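Notes from the snack table

I took over packing the snack bags for the Castuvis walking group in April, and I want to get a few things down before I forget them, plus ask you all for a favor at the end.

First, the bags. I used to buy the ones with the little plastic slider, thinking they'd be easier for everybody, and then half the sliders ended up on the floor of my car. Now I go for the plain press-together kind with a colored strip along the top. A color really does help! When you're tired and the bag is see-through, it's surprisingly hard to find the edge you're supposed to pull. My method is to lay the bag flat, smooth it from the bottom up with the side of my hand, and then run a finger along the strip twice. The second pass is the one that catches the corner, and the corner is where the crackers go stale.
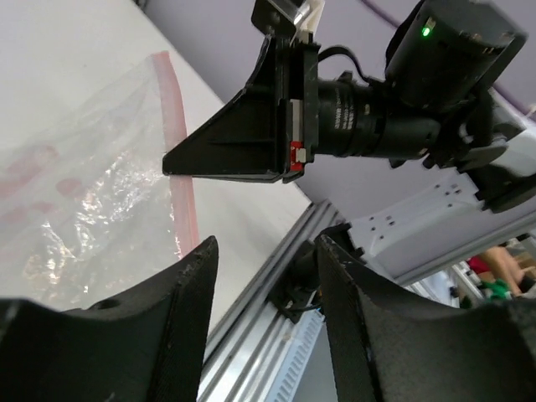 I've also stopped filling them to the top. A bag that's three-quarters full closes on the first try, and it squashes down nicely into a coat pocket (mine does, anyway, and I have tiny pockets). If you're bringing something crumbly, put it in last and carry it on top. I learned that on the Veres trail with a batch of oatmeal cookies that we ended up eating with a spoon.

As for where to pack, I'm a convert to a bare, light-colored table. At home I was working around the toaster and the mail and somebody's homework, and I kept losing things. With a pale surface and nothing else on it you spot every crumb, and you can put all the food out where you can reach it before you open a single bag. I like to go through it all once just looking — what's bruised, what needs to be eaten first, what can wait for next time — and only then start packing.

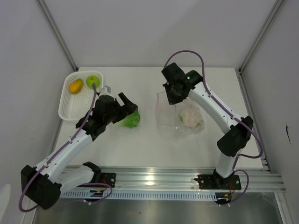 Gyula Orbán wrote in after the last newsletter to say that we go through far too many bags, and that his family has been rinsing theirs and hanging them over wooden spoons to dry for years. He gets up to 4 outings out of each one, he says, as long as nothing greasy has been in it. Maricica Toma agrees with him on the rinsing but would like it known that she will not be accepting a reused bag with onion in its past.

Fair enough, both of you! I still have most of a box of 200 to get through, so we're fine for the summer, but I'd love to make it last longer than that. So if you have clean ones at home, please bring them along to the next walk and drop them in the tote by the sign-in sheet. Dry ones, please.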